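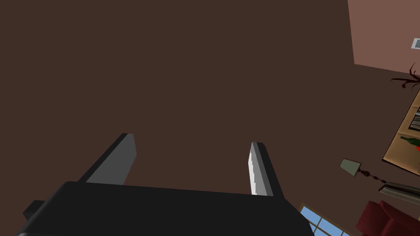 How to Get White Rings and Heat Marks Off a Dark Tabletop

Posted 5/25/21 by Ohemaa Abubakari

A white ring from a mug usually sits in the finish, above the wood itself. Most of them come out in an evening. Black rings are a different job and are covered in the Falludlow stain guide.

What you need

Two soft cotton cloths
A household iron
Petroleum jelly
Fine sandpaper, 800 and 4000 grit
Paste wax in a dark shade (I use Brutell)

Step 1. Clean the table with a damp cloth and a drop of dish soap. Let it dry overnight.

Step 2. Rub petroleum jelly over the ring and leave it for eight hours. Wipe it off. Light marks often need nothing more.

Step 3. If the ring is still there, lay a dry cloth over it and set the iron on low, no steam. Press for five seconds, lift, and look. Repeat up to six times. Stop if the finish feels tacky.

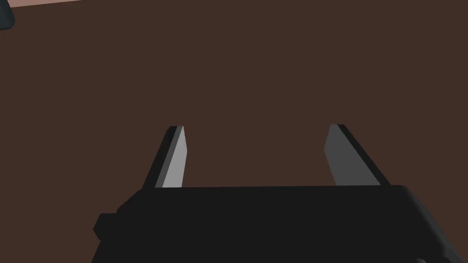

A plain, matte brown surface.

Step 4. For stubborn marks, wet the 800 paper and go over the spot with almost no pressure. Follow with the 4000. Do not do this on veneer or on shellac - old pieces are often one or the other.

Step 5. Wax the whole top. Waxing only the repaired spot leaves a shiny patch. Wait 20 minutes, then buff with a clean cloth.

Keep hot dishes off the table for two days. I wax mine again every September, and a small can lasts me around three years.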